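Flaltix two-finger gripper set – a long-term review, including the bit where it let go
Reviewed by Deolinda Bragança, 27 September 2018

I've put off writing this one, partly out of fondness. We've had a pair of Flaltix grippers on our two-armed bench set-up since the spring, and for most of that time I'd have told anyone who asked to go and buy them. I still might! But there has been a fault, and it's the sort you'd want to hear about before spending your money.

First the nice things. They're light, they bolt on without swearing, and the fingertips are square and plain, so you can stick your own pads on them (I used thin rubber cut from a jar opener). Our job is pouring and scooping dry food, mostly rice, between cups and bowls, and the grippers were lovely at it. Slow, but lovely. The software from Munshi that came bundled with them is clear enough that my colleague Américo Mendes had the left arm picking up cups on his first afternoon, and he had never touched a robot before.

Now the trouble. On cycle 812 of a long pouring run, the left gripper was holding a full cup over the bowl when it simply opened. No warning, no beep, and the status light stayed green the whole time. Rice went everywhere, the cup bounced off the rim, and I was finding grains in my cardigan that evening. We laughed, but I did keep thinking about what it would have been like with a glass jar, or something hot, or with somebody's hand reaching in underneath.

It took me far too long to find the cause. The cable on the side of the gripper body had worked slightly loose in its socket, and when the wrist turned past a certain point the signal dropped for a moment. What bothers me is what the gripper does next. It treats a lost signal as a reason to open, when I'd much prefer it to hold on and shout for help. The manual gives this one line on page 99, in the small print, and says nothing of it in the safety chapter.

I wrote to Saletti, who sell them over here, and they were kind and quick. They sent a cable clip (free) and told me about a setting called "hold on loss", which is switched off out of the box. With the clip fitted and the setting on, I pulled the cable out by hand 25 times and the cup stayed put every time. I'd still keep your fingers out of the way, and I'd still start with clear plastic cups before you trust it with anything you mind losing.

Compared with the Corkotis pair I had before, these are quicker to set up and much gentler on thin cups, though the Corkotis never once dropped anything on me. If Flaltix ship the next batch with that setting switched on, I'll happily add a star. There's talk of an update in October, and I'll come back and add a note when I've tried it.

Three stars out of five, and a warm three at that.

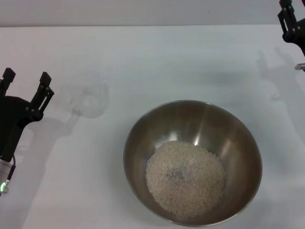 Rice in the steel bowl, with the left gripper open and well clear of it.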